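Grarach at the Open Workshop Night

The Stasley workshop is behind a tile showroom, down an alley that the map on my phone believes is a canal. I got there a little after seven on a November evening, having walked past the door twice. The sign is the size of a paperback and says RING HARD. I rang hard. A man I would later know as Manouchehr Arabzadeh let me in, looked at my shoes, and told me to mind the extension cords.

I'd come for Grarach. If you follow the build log you know it already: a home-built two-arm setup that Yamila Gaete and Hooman Mazandarani have been working on for most of a year, with the goal of having it set a table. They mean one table with one place setting. The log is up to 232 entries and I've read all of them, including the eleven in a row about a shoulder bracket, so I felt I had earned a look at the thing.

First, though, the tour. Stasley rents out benches by the month, and on open nights every bench holder is supposed to stand by their work and be friendly. Results were mixed. Musa Afolabi was friendly enough for three people and kept me at his bench for twenty minutes with a curtain opener that answers to a light sensor and, on one occasion, to a passing ambulance. The man next to him was building a chess clock and did not look up. There was a laser cutter with a booking sheet so heavily crossed out that I couldn't tell whose turn it was, and I suspect this is how fights start.

Coffee was by the sink. I'll say no more about the coffee.

Grarach lives at the far end, on a white table against a pale wall. Yamila is fussy about the background. She has learned the hard way that a camera will take an interest in anything you leave behind the cup, and one of her best early runs was lost to a calendar. So the wall stays bare and the lights stay soft, and visitors in loud shirts are asked to stand to one side. My shirt was ruled acceptable.

The task that night was the cup and the plate. Somebody drives the arm by hand through the whole move, over and over, and the recordings go into the pile that the thing is supposed to learn from. The pile stood at 327 good runs when I arrived. Hooman wants 600 before he trains again, a number he defended at some length and then admitted he'd picked because it sounded like enough.

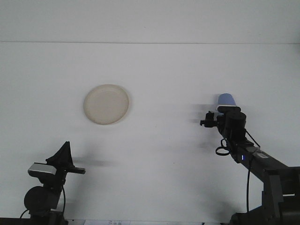 Yamila did the driving. She has the touch for it, and she also has the patience, which I'd rate higher. Hooman stood behind her saying "slower" at intervals. She did not go slower. I was offered a turn and I took it, having told myself on the bus that I'd politely decline.

I can report that it is much harder than the log makes it sound. Your hand knows where a cup is. Your hand does not know where a cup is when there's a gripper doing the knowing for it, and you end up leaning your whole body to the left as though that would help. My first attempt stopped well short of anything. My second knocked the cup over, and it rolled off the table at a dignified pace while four adults watched it go. Unbroken, thank goodness. My third was good enough to keep, so somewhere in that pile is a run of mine, and if Grarach ever sets a table with a slight lean to the left you'll know who to write to.

I asked about the cables, because the log has a long complaint about them around entry 140. Hooman said they're better now. Yamila said they're the same and he's gotten used to them. The cheap joint motors from Wastico came up too, and the mood got worse, so I asked about the gripper instead. The fingers are on their fifth version. The first four are in a coffee can under the bench, and I was allowed to look through it. Version three has teeth. I asked why and got a shrug.

Elaheh Rahimi keeps the books for the workshop and has the bench opposite, where she's restoring a Rostami knitting machine that clacks like a train. She has watched the cup get picked up more times than anyone living and has opinions. She thinks they should have started with a spoon. Hooman thinks a spoon is a nightmare. They went back and forth on this for long enough that I ate two cookies and started on a third, and I came away siding with Hooman, though I didn't say so with Elaheh standing right there.

Closing time was ten. Manouchehr went around switching off the benches one at a time, giving each owner a look first. Yamila wanted one more run and got it, then wanted another and didn't.

Open nights are once a month, free, and you need to sign in at the desk. Closed shoes are required, as I found out when the woman behind me was sent home in sandals. In November! The alley has no lights, so bring your phone, and when you think you've gone too far, go a bit farther. The bus back stops at the tile showroom until half past ten. I missed it.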